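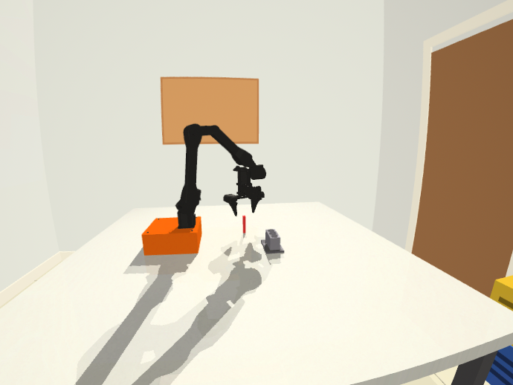 Ronja Åberg
Community Relations Manager, Plasance

Filed under: News & Announcements, Community

PLASANCE TO OPEN SECOND NEIGHBORHOOD BREAD BAKERY IN MORIARTY THIS SUMMER

MORIARTY, April 25, 2024 – Plasance, the family-run bakery that has been filling the streets of Bomstead with the smell of rye and cardamom for 11 years now, is delighted to share that it will open a second shop in the old shoe repair building on Depot Street in Moriarty. The doors will open early this summer, as soon as the deck oven has been set in place and the last of the plastering is done, and everyone within walking distance (and well beyond it!) is warmly invited to come by for a loaf.

The new shop will carry the full range of breads that regular customers know from Bomstead, including the dark seeded rye, the potato rolls and the long-baked country loaf, along with a small counter for coffee and five seats by the window. Baking will be done on the premises, beginning well before dawn, and the first bread will be on the shelves when the shop opens at 5 in the morning for nurses, bus drivers, early risers and anybody else who likes a warm roll on the way to work.

"People from Moriarty have been driving over to see us for as long as I can remember, and every winter somebody leans over the counter and asks when we are going to come to them," said Elsa Kristiansen, founder and head baker of Plasance. "We looked at a good many places over the years, and some of them were very handsome, but when I walked into the shoe repair building and saw the light coming in at the back I went home and told my family I had found it. I am so pleased, and a little nervous, and I can't wait to meet everybody."

The Moriarty bakery will be run day to day by Thịnh Sầm, who joined the company as a weekend apprentice and has looked after the overnight bake in Bomstead since a year ago last December. Sầm will bring along a portion of the rye starter that has been kept going since the first shop opened, and he plans to add two breads of his own, a soft milk loaf and a scallion flatbread that has already won plenty of friends among the staff.

"I've been testing the flatbread on my coworkers for months, and they have been very kind about the early ones," said Sầm. "Moriarty is where I went to school, so it means a lot to be baking there."

Work on the building is being led by local contractor Jannik Voß, and the original pressed-tin ceiling will be kept and repainted. The shelving and counter are coming from Trendska, whose workshop also fitted out the Bomstead shop. Plasance is hiring bakers and counter staff for the new location, and no experience is needed for the counter jobs. Applications may be handed in at the Bomstead shop during opening hours.

Unsold bread from both shops will be set aside at closing for the Moriarty community pantry, continuing an arrangement that has worked happily in Bomstead for years.

For interviews, or to arrange a visit before opening, please ask for Ronja Åberg at the Bomstead shop. Wholesale customers should speak with Recep Işık, who will go on handling standing orders for both locations.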